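Review: Orkano 2 perception and planning stack for home robots

Posted 24 December 2022 by Clifford Lévesque

I've been running Orkano on our two-armed setup since April, and I'm still finding things I like. It's the software layer that sits between your cameras and your arm controller: segmentation, grasp proposals, and a planner that writes its reasons to a log you can read without a decoder ring.

Install

Easy. One package, one config file, and it picked up our Didik controllers on the first go. Calibration wants a printed board and a bit of patience. I did it twice, as I'd typed the wrong square size the first time (my fault, though a warning would have been nice).

Perception

I came from Caron, which is fine on tables and hopeless on floors. Patterned floors especially! Caron used to see every grout line as an edge and hand me a pile of phantom objects. Orkano lets you set a floor prior from 600 frames of your own place, and after that the zigzags mostly drop out of the object list. Hair and lint go on a separate debris layer, with their own threshold. Glare is still the weak spot. Bright patches get a low confidence score and the planner steers wide of them, so you lose some usable floor.

Planning

Long thin things are where I got excited. A mop handle lying flat is a rotten target: it runs out of view, so the depth fit has only part of it to go on. Version 2 fits a line to whatever it can see and proposes grasps along it, and you can tell it to keep clear of a collar or joint. Béla Csizmadia wrote a little plug-in for that and it's now in the main release — good on him. Bed covers are treated as soft obstacles with their own margin, which I've set fairly wide.

A flat mop on a chevron floor, near the bed:

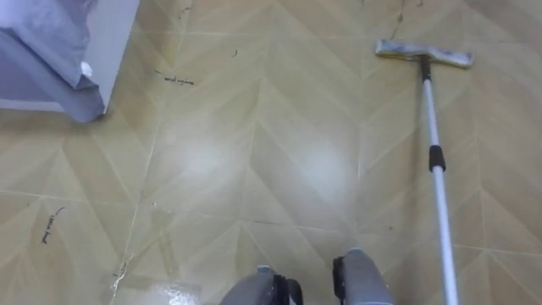
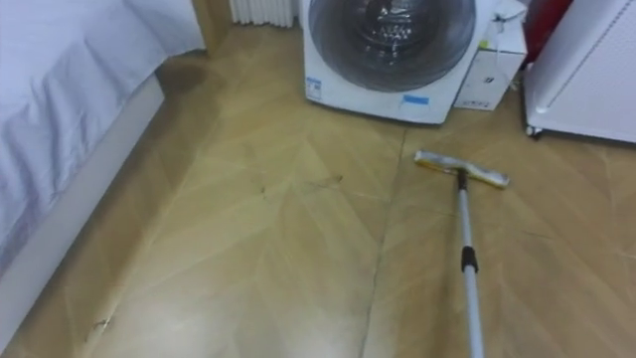

Tooling

The replay viewer is the best part of the whole package. Scrub to any moment, change a parameter, and the planner re-runs from there. I keep 3,000 logged runs on the Pondale server and search is still quick. Exporting is clunky, and the colour scheme for masks needs work (two greys side by side, why?).

Would I recommend it? Yes, if you work at floor level. For tabletop jobs only, Caron is lighter and will do you fine.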